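Soltasness gets its hill climb back

Well, it's on! After two years of letters and meetings I'd rather forget, the council has said yes and the Soltasness hill climb returns in September, on the old road and with the old hairpin. I may have shouted in the kitchen when the email came through.

For anyone who has joined since we last ran, the course is 1,424 metres from the harbour gate to the top car park. The surface past the chapel has been redone, so I expect the record to go (Robel Birhane has been telling me so since spring, and he's bringing the Vular again with a new gearbox). 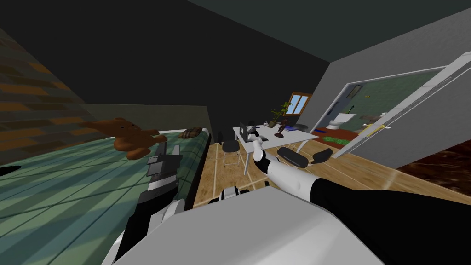
Bed, desk and laptop.

Entries are limited to 100 cars and I already have a worrying pile of forms, so please don't sit on yours. Road-going classes run in the morning, single-seaters after lunch. The Antwi Cup goes to the fastest car built before the rule change, same as ever, and yes, Hurkard kit cars do count. I checked!

We've room for 300 spectators on the bank above the hairpin. Bring a folding chair and proper shoes, as the path gets slippery. Dogs on leads, please, and not in the paddock at all.

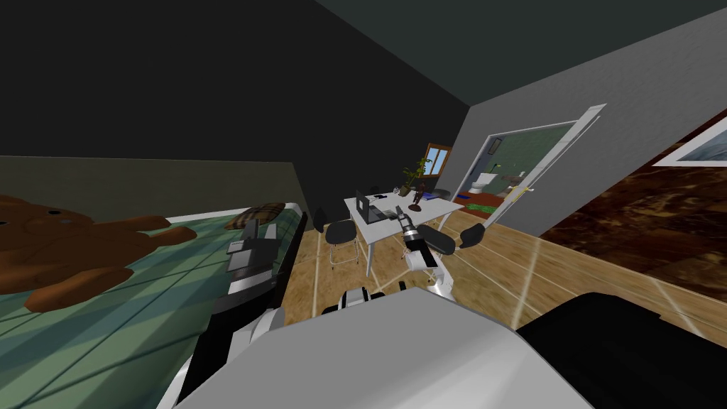
Teddy on the blanket, tartan pillow further along.

Marshals are still my big headache. We need two on every post and we're short at the top end, where the view is best and the wind is worst. There's a hot lunch in it and a ride up the hill in the course car at the end of the day. No experience needed, we'll do the training at the clubhouse beforehand.

Scrutineering opens at 7.30am and I'll be on the gate with the tea urn.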